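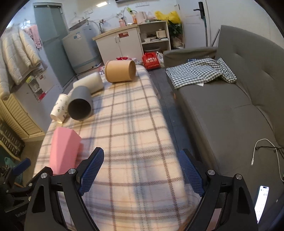
Section 2. Planning and Budgeting Before You Order

Read this section before you fill out the Tovmont order form. It covers kit quantities, the site, spare parts and running costs for hand-held gripper collection in homes and small workplaces.

2.1 Set the number of kits

1. List the sites where you plan to collect, and write down which ones will run at the same time.
2. Decide whether each operator will work with one gripper or two. Two-handed tasks need a pair.
3. Multiply pairs by the number of sites running together. Sites that run one after another can share a pair.
4. Enter the total on line 1 of the planning sheet.

The Plivano single kit is $2398. It includes one gripper, one set of finger pads, a charger and a carry case. A second gripper ordered on the same form is $2353.

Note: Prices are per unit, before tax and shipping. A second gripper ordered later is billed at the single kit price.

2.2 Check the site

1. Choose a table the operator can reach across without leaning on it. A dining table is fine.
2. Leave part of the tabletop clear for placing objects.
3. Check that the operator can stand at the near end and swing both arms out with the jaws fully open.
4. If there is a sofa or cabinet beside the table, walk the gap between them while holding the grippers.
5. Find a wall outlet for the charger. Add an extension cord to the budget if the nearest one is across the room.

Caution: A loose tablecloth can be pulled by the finger pads. Clip it at the corners or take it off before work starts.

2.3 Budget for objects

Cups, bottles and small containers can come from the household or a discount store. Buy paper cups by the sleeve, as they crush under a firm grip. Set aside a small amount each month for replacements.

2.4 Budget for wear parts

1. Order one spare set of finger pads per gripper. Allow 9 business days for delivery from the Hollirden warehouse.
2. Order one pivot screw pack per pair. A pack holds 19 screws.
3. Keep spares at the site, in the carry case.

Caution: Do not use hardware store screws in the linkage. Damage caused by other screws is not covered by the warranty.

2.5 Get approval

Send the finished planning sheet to Leanne Wragg at the Tapley office. Quotes issued in September hold until the end of the following month. Changes to line 1 after approval need a new quote.

Go to Section 3 when the order has shipped.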